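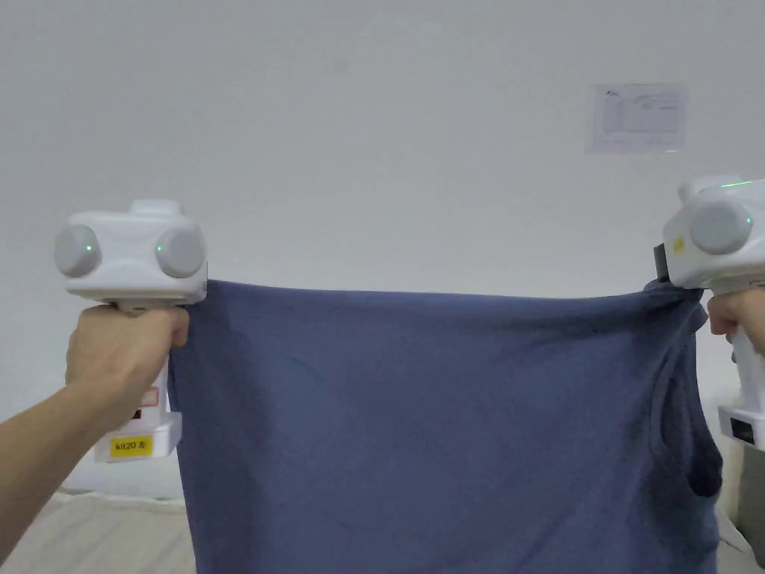

Arm lets go of one corner when it replays my laundry recordings

Posted by Lilibeth Belmonte, 2023-12-31
Filed under: Home builds, grippers, cloth

Hi all, long-time reader, first proper post, so sorry if this rambles a bit.

I'm trying to get a pair of arms to pick up a shirt by two corners, hold it out flat and lay it down again. That's the whole ambition for now, no folding! The arms are the Ignacio ones I've been building in the shared workshop at Wultby (the bench near the laser cutter, if you know it) and I'm teaching them with handheld grippers, left and right. I do the job by hand, the recording gets cleaned up, and the arms have a go at copying it.

I've done 200 recordings so far. The arms get to the shirt beautifully, almost to the millimetre. They close on the corners and start to lift, and then somewhere between the cloth coming off the surface and being pulled tight, the left one lets go. The right side hangs on like a champ. What I end up with is a shirt dangling from one corner, which my partner finds a lot funnier than I do.

What I've tried:

Swapped the rubber pads on the arm jaws, left for right. No change, still the left.

Turned up the closing force on the left arm in the Prostar controller. It held a bit longer, then it started dragging the whole shirt sideways, so I put it back.

Slowed the replay right down. Better, but then the lift looks silly and it still drops about as often once I bring the speed up again.

Threw out the recordings where I fumbled the grab. Helped the approach, did nothing for the drop.

When I do it by hand with the same grippers the cloth never slips. I can pull it out tight and stand there holding it until my shoulders complain. So I don't think it's the material, it's only soft cotton.

One more thing that may matter. All my pick-ups start on a soft surface, a big padded cushion thing, with the cloth dumped on it any old how. I like that because it's closer to a real bed or couch. Should I be on a hard table instead? I'd rather not if I can avoid it, the bed is where the washing lives in my house.

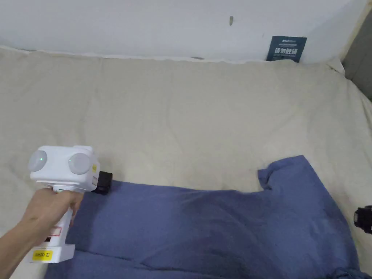 Left gripper out over the blue cloth, before I moved on to trying other shirts.

Happy to post the settings if someone tells me which ones are useful. There are pages of them.

tinsnips_dave

Try silicone pads, the cheap grippy sort. Fixed mine.

marrow_and_bolts

Welcome! I don't think it's pads either, seeing you've already swapped them and the fault stayed on the same side. I lost most of a winter to something very like this, so here's what I'd check, in the order I'd check it.

Start with the jaw signal on the left recordings. Plot the opening width on its own, forget the position for now. What you want is a clean drop when you squeeze and then a flat line until you let go. What I had was a nice drop and then a slow creep back open while I was lifting, because my hand relaxed once I felt the cloth was safe. By hand you get away with it. There's a fat little bunch of fabric caught in the jaw and it stays put. The arm copies the creep faithfully, only it grabbed a thinner pinch than you did, so it's open just enough for the cloth to slide out. If you're right-handed I'd bet money your left thumb is the lazy one.

If you see the creep, don't re-record everything. Anywhere the jaw has closed and hasn't clearly been opened on purpose, hold it at its smallest value. Skorkus has a filter for this under the gripper tab (it's called hold closed, or it was in the version I run). Set the release threshold well above the creep or it'll clip your real releases too, ask me how I know.

Second, look at how far apart the two jaws are at full stretch. In your top picture the cloth is pulled out nearly straight with only a bit of sag in the middle, and you've got creases running out from both pinch points. It looks lovely but it's a fair bit of tension for an arm that can't feel anything. If the arms end up even slightly wider apart than your hands were, something has to give, and it'll be whichever grip is weaker. I bring my hands in until the top edge droops visibly, and record it that way. The cloth still hangs open enough to lay down.

Third, check that the left and right grippers agree about where they are. Hold both jaws together on the same spot, record for a bit, and compare. Mine were out by 9 mm and I'd been blaming everything else in the building.

I wouldn't give up the cushion. It does make the approach height fussier, the surface gives when the jaw pushes into it and a recording taken while you're leaning on it will ask the arm to go lower than it needs to. Keep your weight off it. Otherwise it's fine, and if your washing lives on the bed then train on the bed.

Lilibeth Belmonte

Oh you beauty. I plotted the left jaw on a handful of them and there it is, a little ramp starting right as I lift. The right one is flat as a ruler. And yes, I'm right-handed, so keep your money.

I've run the hold closed filter over the lot and deleted 14 where it had obviously mangled the release (should have read your bit about the threshold twice). Going to do the jaws-together check next time I'm in at Wultby. I'll need someone to read the screen for me while I've got both hands full.

Dave, thank you too, I might still get the silicone pads for the towels!

hobart_jan

Small addition to the above, for anybody finding this later. The hold filter is fine for a straight lift but it'll bite you if you regrip part way, for example letting one corner go a touch so you can shuffle along to the seam. Those little openings look just like creep. I keep the regrip recordings in a separate folder and leave them unfiltered, and I make a point of opening the jaw properly wide each time I move it along.

Also Lilibeth, check the jaw zero on the left when you do your position check. If the closed reading isn't the same on both, the Prostar will think it's squeezing when it's only touching. It's in the calibration menu, 2 screens down.

Lilibeth Belmonte

Ta Jan, hadn't thought of the zero at all. Won't get to it before January, the workshop's shut until then, but I'll put the numbers up here when I have them.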